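4. 自動散水タイマー「オマサッハ(Omasach)」の設定

4-1 取り付け前の準備
1. 屋外の蛇口を閉め、ホースに残った水を抜きます。
2. 蛇口の先端がねじ式であることを確認します。ねじのない蛇口には、別売のアダプター(Peixoto)が必要です。
3. 本体底面のふたを開け、単3形アルカリ乾電池を入れます。充電式電池は使用できません。
4. ふたを閉め、パッキンがはみ出していないか指でなぞって確かめます。

注意:パッキンがねじれたまま使用すると、電池室に水が入ります。この場合の故障は保証の対象になりません。

4-2 取り付け
1. 本体上部のナットを蛇口に手で締めます。工具は使わないでください。
2. 出水口にホースをつなぎます。
3. 蛇口をゆっくり全開にし、接続部から水が漏れないことを確認します。

漏れるときは蛇口を閉め、ナットを外してフィルターの向きを見てください。網の盛り上がった側が上です。

4-3 時刻と散水時間の設定
1. 「時刻」ボタンを長押しし、表示が点滅したら現在時刻に合わせます。
2. 「開始」ボタンで散水を始める時刻を選びます。出荷時は午前5時です。
3. 「時間」ボタンで散水の長さを選びます。出荷時は10分です。
4. 「間隔」ボタンで毎日、1日おき、2日おきのいずれかを選びます。
5. ボタンに触れずに待つと、表示の点滅が止まり、設定が保存されます。

鉢植えと地植えを同じ系統につなぐ場合は、散水時間を鉢植えに合わせてください。地植えの宿根草や低木は、植え付けた最初の夏を除き、2日おきで足ります。粘土質の土では水がしみ込むまでに時間がかかるため、10分を1回とするより、5分ずつ2回に分けたほうが表面を流れる量が減ります。2回目の開始時刻は「開始」ボタンを2度押すと入力できます。
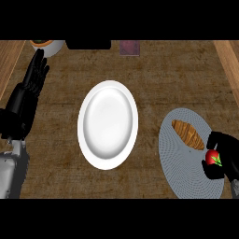

うちの庭では20分にしないと奥の列まで湿りませんでした、とアルミンド・コレイアさん(Armindo Correia)から連絡をもらっています。点滴チューブの先端に近い株ほど葉がしおれ、間隔を毎日に変えても改善しなかったとのことです。途中に分岐を入れて系統を2つに分けたところ、10分に戻しても差が出なくなったそうです。

チューブが長い場合は、散水時間を延ばす前に次の点を確認してください。
・チューブの途中に折れやつぶれがないか
・先端の止め栓が外れていないか
・ドリッパーの穴に土や水あかが詰まっていないか
・分岐の先に、高低差の大きい場所が含まれていないか

4-4 雨天時の一時停止
1. 「雨」ボタンを1回押すと、次の散水が1回だけ休止します。
2. 続けて押すと休止する回数が増えます。最大は9回です。
3. 解除するには「雨」ボタンを長押しします。

備考:雨量センサー(Hurkow)を接続しているときは、センサーの判定が優先されます。軒下の鉢には雨が当たらないため、休止中も土の乾き具合を見て手で水を与えてください。

4-5 冬の保管
凍結のおそれがある地域では、初霜の前に本体を外します。

1. 蛇口を閉め、「手動」ボタンを押して残った水を出します。
2. ホースと本体を外し、本体を逆さにして水を切ります。
3. 電池を抜き、ふたを開けたまま乾かします。
4. 凍らない屋内で保管します。

電池を抜くと時刻は消えますが、散水時間と間隔は残ります。暖地で2月から使い始める場合も、夜間に氷点下になる日は外してください。再び取り付けるときは4-1から行います。

交換用のパッキンとフィルターは、Skiltitzの部品窓口で取り扱っています。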